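실험 노트 / 설거지 정리 과제 (학생 프로젝트, 5월)
작성: Thilini Jayawardena
같이 작업: Sandamali Kumarasinghe
장소: Grandcombe 주방 실습실

오후 1시 40분 시작

지난번 노트의 마지막에 "컵을 잡는 높이를 정할 것"이라고 적었습니다. 오늘은 그것부터 했습니다. 제어 프로그램은 Serach 그대로이고, 학습 쪽 설정만 바꾸었습니다. 배치 크기는 256으로 돌려놓았습니다. 지난주에 Sandamali가 작은 값으로 시험했는데 손실 곡선이 너무 흔들려서 비교를 할 수 없었습니다.

컵은 생각보다 어려운 물건입니다. 접시나 그릇은 단단해서 힘을 조금 많이 주어도 괜찮지만 종이컵은 바로 눌립니다. 그래서 그리퍼의 닫힘 값을 두 단계로 나누었습니다. 먼저 손가락이 닿을 때까지 천천히 닫고, 그 다음에 조금만 더 닫습니다. 잡는 위치는 입구 테두리 바로 아래로 정했습니다. 테두리는 말려 있어서 그 근처가 제일 튼튼하다고 생각합니다. 중간을 잡으면 컵이 타원이 됩니다.

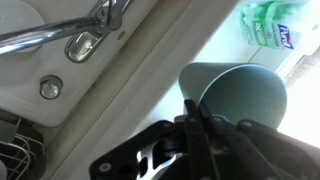 손목 카메라 화면. 종이컵을 테두리 아래에서 잡은 자세, 컵은 기울어져 있음.

컵을 기울이는 각도에 대해서 Sandamali와 의견이 달랐습니다. 저는 똑바로 세워서 옮기는 것이 안전하다고 했고, Sandamali는 나중에 건조대에 놓을 때를 생각하면 처음부터 기울이는 것이 좋다고 했습니다. 두 가지를 다 기록하고 나중에 학습 결과로 결정하기로 했습니다. 파일 이름에 "tilt"와 "up"을 꼭 붙여 주세요. 지난번처럼 이름이 없으면 제가 다시 전부 보아야 합니다.

창문 쪽 빛이 강합니다. 손목 카메라가 창문을 향하면 뒤의 물건이 하얗게 날아갑니다. 노출을 고정해 보았지만 그러면 싱크대 안쪽이 어두워졌습니다. 오늘은 자동 노출로 두고 계속했습니다. 블라인드를 살 수 있는지 Rathnayake 공방에 물어볼 예정입니다.

오후 2시 50분, 포크와 뚜껑

포크 과제는 배수구에 걸린 상태에서 시작합니다. 손잡이가 위를 향하고 있으면 쉬운 경우이고, 누워 있으면 어려운 경우입니다. 우선 쉬운 경우만 합니다. 조작하는 사람이 자꾸 손잡이 끝을 잡으려고 하는데, 끝을 잡으면 들어 올린 후에 포크가 돌아갑니다. 조금 아래를 잡는 것이 맞습니다. 이 내용은 조작 안내문에도 넣겠습니다.

뚜껑은 더 느리게 해야 합니다. 반투명이고 바닥도 흰색이라서 카메라 화면에서 경계가 잘 안 보입니다. 저는 손가락 두 개를 벌린 채로 뚜껑 양쪽에 내리고, 바닥에 닿기 조금 전에 멈추는 방법을 사용했습니다. 바닥에 닿으면 팔이 보호 정지를 합니다. 정지가 한 번 나오면 그 에피소드는 버리는 것이 우리 규칙입니다. 이어서 붙이지 마세요. 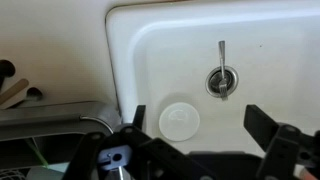 두 팔의 위치와 케이블

오늘 제일 시간이 많이 걸린 것은 사실 케이블이었습니다. 팔이 싱크대 위로 뻗을 때 검은 케이블이 같이 당겨집니다. 길이를 여유 있게 하면 늘어져서 다른 물건에 걸리고, 짧게 하면 손목이 끝까지 돌아가지 않습니다. 주황색 클립으로 위쪽 마디에 고정하고 나서 좋아졌습니다. 클립은 학교 프린터로 만들었고, 도면은 Idine 폴더에 있습니다. 고정할 때는 팔을 제일 멀리 뻗은 자세에서 하세요. 접힌 자세에서 고정하면 길이를 잘못 판단합니다.

두 팔을 동시에 싱크대 위로 넣는 것은 아직 금지입니다. 소프트웨어의 충돌 검사가 케이블을 계산하지 않습니다. 한 팔이 일할 때 다른 팔은 왼쪽에서 기다립니다. 답답하지만 당분간 이렇게 합니다. 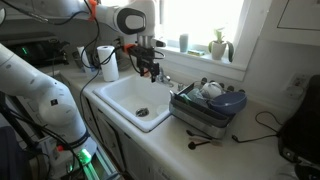 데이터 양에 대해서도 적어 둡니다. 학기 말까지의 목표는 에피소드 3,000개입니다. 조작하는 사람 한 명이 한 번에 50개까지만 하고 쉬기로 했습니다. 더 하면 손이 피곤해져서 움직임이 거칠어지고, 그 거친 움직임도 모델이 배웁니다. Sandamali의 기록을 다시 재생해 보니 뒤쪽 에피소드가 앞쪽보다 확실히 급했습니다. 본인도 인정했습니다. 제 것도 비슷할 것 같아서 조금 부끄럽습니다.

오늘 버린 에피소드는 8개입니다. 보호 정지가 대부분이고, 하나는 제가 녹화 버튼을 안 누르고 시작한 것입니다.

다음에 할 것
- 시작할 때 그리퍼 영점 확인. 오늘은 오른쪽 손가락이 조금 늦게 움직이는 느낌이 있었음. 나사를 조였지만 원인인지 모르겠음.
- tilt와 up을 같은 수로 맞추기
- 포크가 누워 있는 경우의 시작 위치를 표로 만들기 (Sandamali)
- 블라인드 가격 문의 (Thilini)
- 건조대 위치를 테이프로 표시하기. 조금만 움직여도 지난 데이터와 달라짐.

오후 5시 10분에 전원을 껐습니다. 로그는 공유 폴더에 올렸고, 영상은 아직 복사 중이라서 내일 아침에 확인하겠습니다.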